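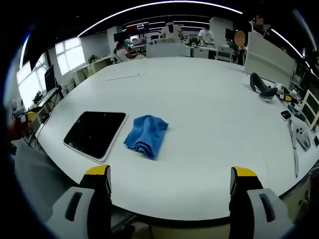 Nest Watkins said that a wage was a wage, and that if the people in Stultcombe did not like theirs, they could take the bus to Cistitz and look for a better one. She said it in the canteen, with her coat already on.

Maricruz put down her spoon. She had the letter in her pocket since the morning. It said that from August the hourly rate would go up by 2 per cent, and that the company thanked everybody for their patience. In the same week the newspaper had written what the director of Brimimano received for the year. It was as much as 519 of them together, the night shift included.

"The bus costs money also," said Maricruz.

"Everything costs money."

"My rent went up by 30 pounds. The bread went up. Only we stay in the same place."

Nest looked at the window, where the lorries of Demirtaş were waiting for the gate to open. She had worked there for 23 years, and her hands were not good any more in the cold.

"They will say there is nothing left," she said, more quietly.

"Then they can show us the books."

The bell rang. Nest did not go to the door. She took off her coat again, sat down on the other side of the table, and asked to see the letter.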